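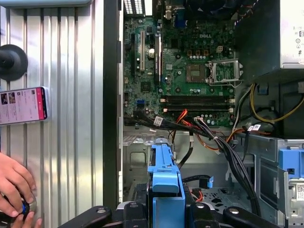 Ticket: Brostow front desk PC, clock resets and random shutdowns
Opened by: Genalyn Aquino
Status: Solved!

Saturday, 9:15. The clock is back to January again and the booking program won't sync. It shut off twice while Matthorpe was sending orders.

10:40. Swapped the coin cell and the time held through 2 restarts. Love a cheap fix! Still shutting down under load, though.

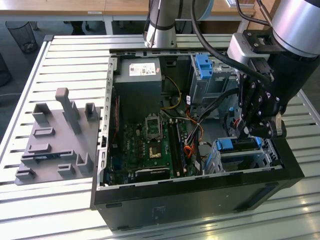

Side panel off, power supply at top left.

11:30. Ran the stress test for 30 minutes with the spare supply from Orkcombe. Not one shutdown!! The old one quit after 170 seconds on the same test.

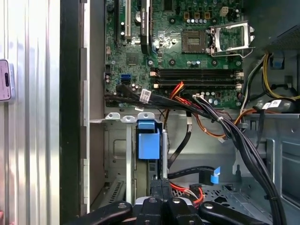
Photo: Espiritu Repair Desk

1:05. Booking program synced nearly 1,000 records in one go, and the fan is so much quieter. Great little machine, I'm really happy with it. Please leave the spare in and order another for the Orkcombe shelf. Old supply is tagged for recycling.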